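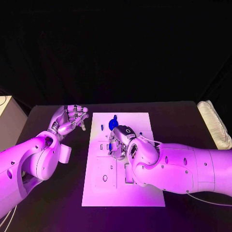
Nement Summer Basketball League: Frequently Asked Questions

Is this league any good?
Depends who shows up. On paper there are 8 teams, and on paper they all have ten players. By July a few of them will be borrowing a guard from whoever played the early game. The top two or three sides are worth watching. We'd be careful with anyone who calls it semi-pro.

Who won last season?
Trurna, by 3 points over Prilero. Trurna fans will say it was never that close. Prilero led going into the fourth quarter and then stopped making free throws, so take your pick.

Was the final really a sellout?
The league announced 2,836. The gym's posted capacity is 1,000. We were there, and we found parking.

How does the playoff seeding work?
Win percentage first, then head-to-head, then point differential. The last one is why you sometimes see a full-court press from a team that's up by thirty. The league says it discourages this – we haven't seen how.

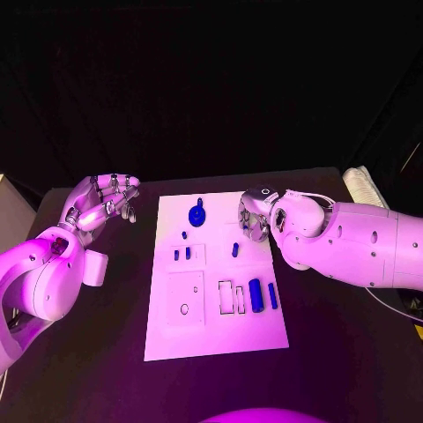
Are the published stats reliable?
Points, mostly. Rebounds and assists are kept by the home team, and home teams are generous. If a center is listed with nine assists in a half, we'd want to see the tape before repeating it.

Will Tokgöz join as a ninth team?
We've heard that every December for years. There's a logo and a social media account. There is no coach, no home court and no roster that we know of. Ask again when they pay the entry fee.

Can I get a refund if a game is called off?
The ticket terms say yes, within the same season. In practice you'll be offered a seat at another game first. Keep your stub and ask for the money in writing.

What time should I get there?
Tip-off is listed as 7:00 p.m. Plan on 7:20.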